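How to Wash a School Backpack by Hand

Posted 5/29/24

Many people put the backpack in the washing machine and hope for the best. I did this also, two times, and the second time the foam in the straps became hard lumps and the inside coating came off like dry skin. After this I started to wash by hand. It takes one evening of work and then a long time of drying, so I advise to begin on a day when the bag is not needed next morning.

What you need

A bathtub or a big laundry sink
Mild liquid soap (I use the Andico wool wash, but any soap without bleach is good)
An old toothbrush
A soft cloth, white or pale
Two towels that you don't mind to make dirty

Step 1. Empty every pocket

Open all the zippers and turn the bag upside down over the bathtub. Then put your hand in each pocket, also the small one inside, where the pencil shavings collect. If there are crumbs in the seams, use the narrow nozzle of the vacuum cleaner. Crumbs that become wet turn to paste and they are much more difficult to remove.

Step 2. Read the label

The label is usually sewn in the side seam, near the bottom. Look for leather parts or a cardboard base. My old Drumwood bag had a sheet of cardboard under the lining, and I learned it only when the base became soft and lost its shape. If you find such a sheet and it can come out, take it out. If it cannot, clean the bag only with a damp cloth and do not put it in water.

Step 3. Test the colour

Wet a corner of the pale cloth, put one drop of soap, and rub it on a hidden place, for example the underside of a strap. Wait seven minutes and look at the cloth. Strong colours such as pink, red and navy are the ones I test always. If the colour comes off, use cold water only and make the washing short.
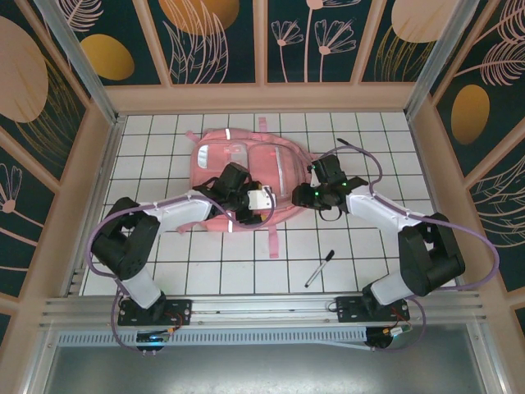 Step 4. Treat the stains first

Put a little soap directly on the stain and brush with the toothbrush in small circles. Do not press too hard, because the fabric can become fuzzy. For ballpoint ink I put some rubbing alcohol on a cotton pad and dab from the outside to the centre. Grease needs more patience, so leave the soap on it while you fill the tub.

Step 5. Wash

Fill the tub with lukewarm water, enough to cover the bag, and mix in a small spoon of soap. Push the bag under and squeeze it gently, like a big sponge. Brush the straps and the back panel more than the rest, as these parts take the sweat. Change the water when it is grey.

Step 6. Rinse and dry

Rinse until there is no foam. Don't twist the bag. Roll it in a towel, press with your knees, and repeat with the second towel. Then hang it upside down with all pockets open, outside in the shade if possible. In July mine was dry the next afternoon, but in a cold bathroom it needs longer. Check the foam in the straps with your fingers before you put any books inside.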